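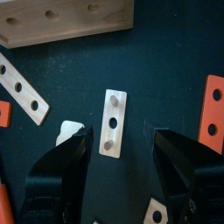

What does a success rate tell you about an insertion policy?
Less than the abstract would like. It tells you how often one checkpoint, on one table, did what one person agreed to call a success.

Robot Learning, handout 4: reading the Ristari results
Notes by Hạnh Lý, revised 25th May

Ristari is a method for learning assembly from wrist camera views. The authors train on 3766 demonstrations and test on 300 trials. Before you admire the headline figure, look at how the trials were set up. All 300 use the same kit of wooden parts, with pegs and holes made to fit each other, and the start positions are drawn from 12 layouts. Those layouts also appear in training. I would call that a memory test until shown otherwise.

The comparison with Flelik is weaker still. Flelik was given about 2000 demonstrations and no wrist view. Which of the two differences explains the gap? The paper says the camera. It has no run that would show it.

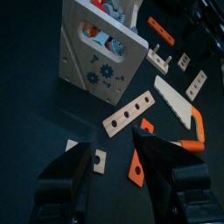

Fig. 2. Wrist view with the toy toolbox, saw and loose parts on the table.

Clutter is where I'd push hardest. The text says the policy "handles" distractors, but a trial counts as clutter if even one extra part is on the table. Miettinen's rerun, on the Storna arm, reports each layout separately. Use that as your model.

For the seminar: read section 5, then write half a page on which single extra run you would ask for, and what result would change your mind.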